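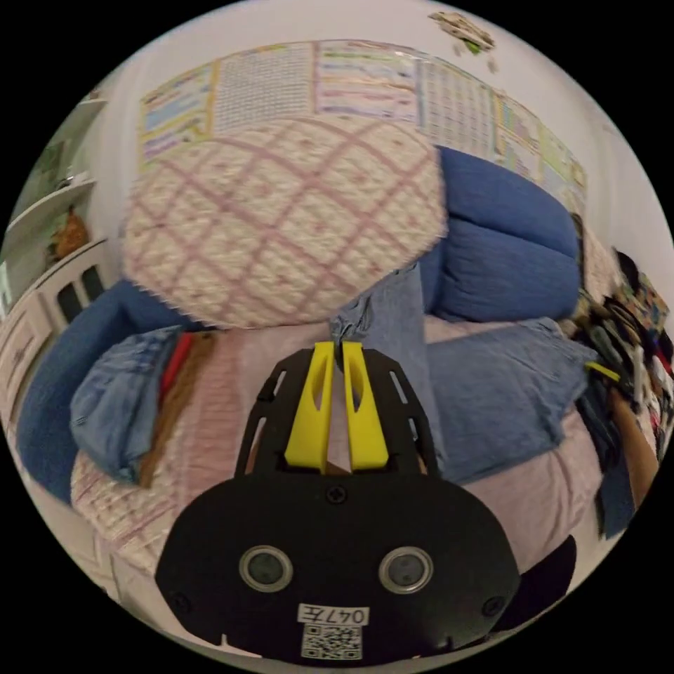

Jeans on the pink bed, with the yellow fingers in the middle.

In March I began to collect examples for a learning system, and I promised to write here how it goes. The work is simple to explain. I hold the gripper in my hand, I do an ordinary task with clothes, and the recording becomes one example from which the model can learn. Then I do it again, a little differently.

Denim is my main subject at present. I supposed that jeans would be easy, as the cloth is stiff and stays where you put it. But a trouser leg is long and heavy, and when you lift it from the wrong place the rest pulls back. With a thin shirt I could be careless and the fold was still acceptable. With jeans I must choose the place for the fingers before I close them.

In Ridstead, where I did my first recordings, we had a plain table and one garment at a time. The examples were clean, and the model trained on them was lost when it met a real bed. So now I leave the pillows and the blanket in their places, and the other clothes too. A bed is soft and it gives way under the hand — this also the model has to learn.

My rule is two or three attempts from each starting position, then I mix everything again. If I make more, my hand begins to repeat the same path and the examples become too similar. I keep the failed ones in a separate folder called Drenduson, a name which has no meaning, and I write one short line for each: slipped, caught two layers, stopped too early.

The slow part is the labelling in the evening. Yesterday it took me over three hours, and I still have the folder with the dark trousers to do. Next I want to try socks, if I can find enough pairs.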